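Trindora Robotics Club: Frequently Asked Questions

Do I need to know how to code?
No. You need to be able to lose an argument with a computer and come back next week.

What do members work on?
Home navigation, all in simulation. We build rooms, put a virtual robot in the doorway and ask it to get to the couch. The furniture usually wins.

Why simulation?
A real robot costs more than our annual budget of $4000, and the last one we borrowed took the paint off a hallway. Simulated paint is free.

What are Drelier and Nodex?
Drelier is our room builder. Nodex is the path planner. They were written by different year groups and have never really gotten along.

How big are the teams?
Two or three people. We tried four once and the fourth became a manager.

When is the Aubert Challenge?
January. Each team's planner gets 19 rooms it hasn't seen before, with the clutter left in.

Can I use my own laptop?
Yes, if it has a working fan. Bring the charger, as ours have all wandered off.

What does a test room look like?
Much like your aunt's place, with odder colour choices. Practice rooms are on the club drive.
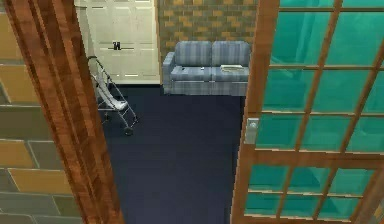
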